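How to read an amnesty report without being taken in

Every few years a government pardons people who did its dirty work, and a report arrives to tell us why this was wise. I have read a fair number. Most are written to be skimmed, so don't skim them.

Start at the back. The annexes list who applied, for what, and what they got. The Rernomcombe inquiry ran to 700 pages, and its summary spoke warmly of "full disclosure". The annex showed 2753 applications and 94 public hearings. Draw your own conclusions about the word "full".

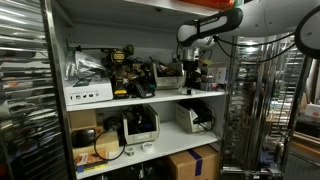
Metal shelving with tools, bins and cables.

Next, take a pen and mark every sentence in which something was done and no one did it. "Detainees were mistreated." By whom? On whose orders? If a page has five of these, write the question in the margin each time and see whether a later chapter answers it. Usually it doesn't.

Then look at rank. Make two columns, one for people who gave orders and one for people who carried them out, and put each named person in one or the other. You will probably find the second column much longer. Matvii Demchenko, who taught me this, used to stop after the first 100 names – by then he knew what sort of report he had.
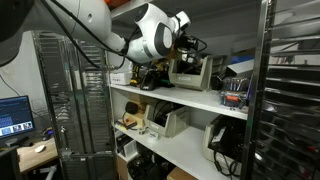 Be just as hard on the critics. The campaign group Emine called the whole process a sham, and I agreed with a good deal of what it said, but two of its main claims rested on a single unsigned statement. Check footnotes on your own side as well. It is less fun.

Now find the definition of a "political" crime. It tends to sit early on, in a dull paragraph, and nearly everything depends on it. If it covers anything done "in good faith" for the state, ask how anybody tested good faith. Asking the man himself is a poor test.
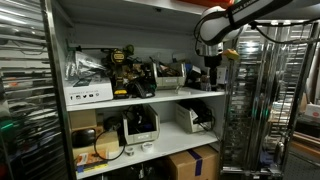 The top shelf, with a DeWalt cordless drill beside a white cardboard box.

Last, see what was promised to the families and whether any date is attached. A recommendation with no date and no named office is a wish. Write down the ones that have both, and look them up again next February.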